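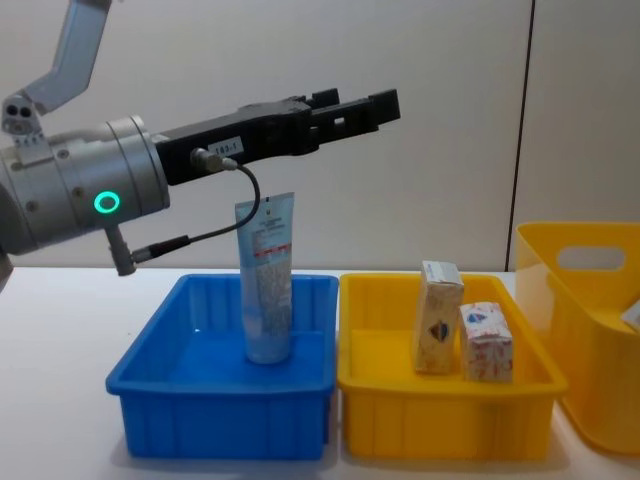 Accueil Nouvelles Feuilletons Auteurs Archives Contact
Rechercher dans les textes OK
Août, par Carmela Bustamante

Le transit

La règle de Flirkmont tenait sur un feuillet plastifié. Tout article sorti d'une chambre passe par la table. Les tubes vont au bac bleu, les cartonnages au bac jaune, et ce qui est validé rejoint le panier haut, qu'on descend à 18 heures. Un article sans destination reste où il est jusqu'à décision.

Yolanda Ortuño appliquait la règle depuis l'ouverture de l'étage. La chambre 27 avait été libérée dans la matinée. Le registre indiquait : un tube, deux boîtes en carton, état correct, aucun destinataire. La ligne du destinataire était réglementaire. On ne pouvait ni la rayer ni la laisser blanche plus de vingt-quatre heures.

Elle appela le numéro figurant au dossier. Une femme répondit, écouta la liste et demanda si la boîte la plus haute avait été ouverte. Yolanda dit que le contrôle des contenus ne relevait pas de son poste. La femme dit que dans ce cas elle rappellerait.

Cayetano Gallardo monta vers 15 heures avec les formulaires de Kitwood. Il proposa de tout passer en rebut, code 20. Le code 20 supposait un article sans valeur d'usage, et le tube n'avait pas été évalué. Yolanda le lui fit remarquer. Il signa la réserve, inscrivit l'heure et redescendit.
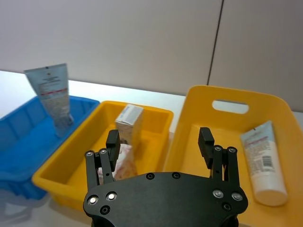 Le tube, bac bleu, bouchon vers le bas.

Le téléphone sonna à 16 h 40. La femme avait retrouvé une lettre. L'occupant de la 27 y demandait que ses affaires ne soient pas séparées. Il ne précisait pas lesquelles. Yolanda relut le feuillet plastifié, recto puis verso. Le cas d'un lot indivisible n'y était pas traité. Un tube et un cartonnage ne pouvaient partager un bac ; ils pouvaient en revanche partager le panier, qui n'avait pas d'affectation par matière.

Pour le panier, il fallait une validation. Pour la validation, un destinataire. Elle écrivit le nom de la femme, Covadonga Paredes, dans la case prévue, et dans la colonne du lien : « a rappelé ». La colonne acceptait 600 caractères. Elle n'en utilisa pas davantage.

À 17 h 50 elle tamponna la ligne et tira la porte derrière elle.

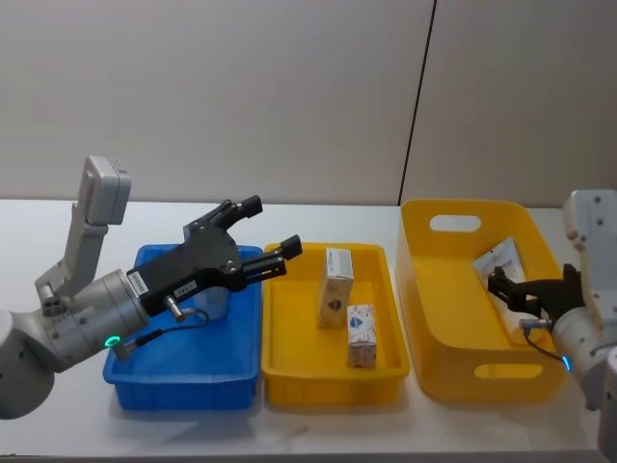 Yareli Cisneros écrit en commentaire : j'ai travaillé neuf ans dans un service de ce genre et le code rebut partait bien plus vite que ça, sans réserve signée. Par contre la colonne du lien, oui, on y mettait n'importe quoi. Une collègue avait noté « voix fatiguée » et c'est passé. Est-ce qu'il y aura une suite, avec la boîte haute ?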